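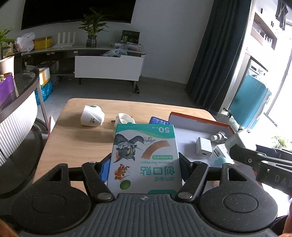
Restocking the first-aid drawer has eaten my whole evening, and I'm only halfway through. I got as far as the bandages and stalled. The Tom and Jerry ones have a white 50 on the front, and my younger one won't hear of any others, so the whole sorting system now has to bend around a cartoon cat and mouse. The box has "Adhesive Bandages" on it in English and the rest is in Chinese, and I'd like to keep the box for that reason alone, because my mother-in-law reads Chinese and my babysitter doesn't. So much for "throw out all the cardboard," which was the advice from the last round on this list!

Anyway, Sarita, I'm finally getting around to your questions. I've put my answers in between yours.

Sarita Rana wrote:
> Hi all, I'm about to redo our family medicine drawer and I'm
> stuck on the basics. Do you keep the bandages in the
> original boxes or decant them? We have the Westholm drawer
> tray with the narrow slots and no box on earth fits in it.

I used to decant. I had everything in those little Nedel jars with the snap lids, and it looked gorgeous for a week or so. Then all the sizes got mixed up, and the paper wrappers went soft at the corners from people digging around in there, and I couldn't tell you which ones were old. Now I keep the box, but I stand it on its short end so you can flip the top open without lifting it out. For your Westholm tray, can you pull out one of the dividers? Mine came out with a bit of wiggling (and a butter knife, don't tell my husband). Two slots turned into one wide one and most boxes went right in.

> Also, how many is enough? My sister says I'm stocking a
> field hospital.

Ha, mine says the same. I kept a tally on the inside of the cabinet door starting last February, just a pencil mark every time somebody took one, and we went through 90 by the time school let out. Of those, 31 were for heels. New shoes, every single one of them. I'd say keep one box open and one box sealed, and when you open the sealed one, it goes on the shopping list. If you've got a kid who puts one on every mosquito bite, as I do, maybe two sealed.

> Last thing: where does everybody keep theirs? Ours is in the
> upstairs bathroom and we're always running up there dripping.

Kitchen! Second drawer down, left of the stove but not right up against it. I know the bathroom is traditional, but ours gets so steamy that the sticky part gave up on a whole batch, and nearly all our cuts happen with a vegetable peeler anyhow. I do keep a small pouch upstairs with a handful of plain ones, tweezers and some gauze. The pouch is a Trultent, the flat kind with the clear window, and it hangs on the back of the door where the kids can reach it.

What I still haven't figured out is the tubes. Ointment, the itch stuff, the burn gel — they roll to the back, and then I buy another one, and now I own three of the same cream. I tried a rubber band and I tried a mug. The mug works but it's too tall for the drawer to close, so it's been living on the counter next to the toaster. Dwivedi has a low bin with a wavy bottom that's supposed to hold things in place, but it's 28 dollars, and I can't make myself pay that for something that holds cream. Has anybody got one, and does it really stop the rolling?

Oh, and do check the dates on the back of everything while it's all out. I had eye drops in there older than my second grader.

Let me know what happens with the divider, and if it snaps, I have a spare I can mail you.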